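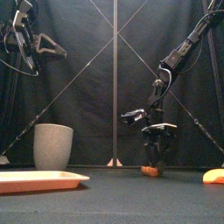 Photo: Zohreh Rezaei

ok cup thread. The gray one. People keep asking in replies so putting it all in one place, typing fast, kiln is still cooling and I have to leave at 6

Gray cup on the left = shape no. 3 of the Karnholm set. Tall, narrows a little toward the foot, open rim, no handle. Speckle all over, matte. I wanted it to look like a beach rock and I think we got there??

The clay is a plain stoneware from Bodar. Nothing fancy. Have been through 300 lbs of it this year and my back knows it

The gray took forever. First version came out blue. Second version came out like wet cement, which, ok, kind of liked it, but Endang said it looked like a parking garage and then I couldn't unsee it

Third one I cut the cobalt completely and added a bit of black stain. Specks come from the iron in the body plus a little granular ilmenite wedged in. Thats the whole secret, no secret

Somebody asked is it safe to drink from with a matte glaze. Inside is a different glaze! Liner is clear and glossy. Matte on the outside only. Tea stains wipe right off, I use mine every day

Somebody else asked about forks and spoons leaving marks. Outside of a cup so not really an issue, but yes matte shows metal marks more than shiny. Baking soda and a soft cloth

Dark gray table, black fabric behind. Asked about the background too so: I tried the cups on white first and the gray just looked dirty. On dark gray it goes soft and a bit warmer. Black cloth swallows everything behind it. Steal this if you shoot pots

IRON THE CLOTH. or steam it. learned that one late

And the orange. Orange next to gray does so much work. One small orange thing and suddenly the cup has a color, before that it's just gray on gray. Two is my limit, more and you stop looking at the cup

Keep the orange low and let the cup be tall. I like a big gap between them too. Everyone wants to push stuff together in the middle, dont

Price stuff. Single cup is on the shop page, I'm not putting it here because it changes with the shipping. Set of 6 comes boxed, straw paper between each one. Mitiku packs them and his boxes have never lost a cup, mine have lost several

Seconds: yes there will be seconds. Small glaze pinholes, one or two that lean. August, probably at the Alemneh yard sale, table by the gate. Cash is easier

Cone 6 for those who asked, slow cool. If you cool it fast the matte goes patchy and kind of satin in spots. I hold it on the way down, then leave it alone. LEAVE IT ALONE. the lid stays shut overnight no matter who is texting you

Not doing a bigger one right now. Tried a pitcher in the same gray and the spout dripped every single time. Will go back to it when I'm less mad

Handles: no. I know. Some of you feel strongly. It's thick enough at the rim to hold with hot tea if you dont fill it to the top

Ok last one, the name. Karnholm is the street my first studio was on, had a leaky roof and a great sink. miss the sink

Restock goes up tonight, set of 6 first and then singles. Leave glaze questions under this one and I'll get to them after I unload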